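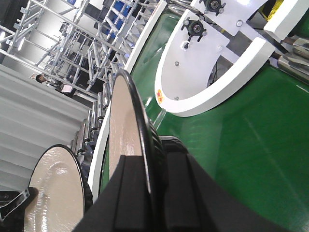 Altimeter watch reads low at the hut, high at the pass

Yakubu Olatunji
18 Mar 2025
Planning a nine-day trek for September, highest camp at 2952 m. On a practice hike my barometric watch drifted 8 m overnight without moving. By the next pass it was off by far more. Is the sensor faulty, or do I need to recalibrate on the trail?

Aldana Iturra
Overnight drift is normal. The watch can't tell a pressure change from a height change. 8 m of altitude is under 1 hPa, well within ordinary weather. Reset it at every point with a surveyed elevation - passes, huts, bridges marked on the map. If your model has a storm or baro lock mode, turn it on in camp and off before you start walking.

Santino Godoy
just use gps

Yevhen Holovko
GPS height has its own error, worse in a narrow valley. Use it as a cross-check. Also, the standard formula assumes a standard air temperature. In warm air the watch will under-read a climb - on a 400 m ascent, 10 degrees C above standard costs you 14 m or so.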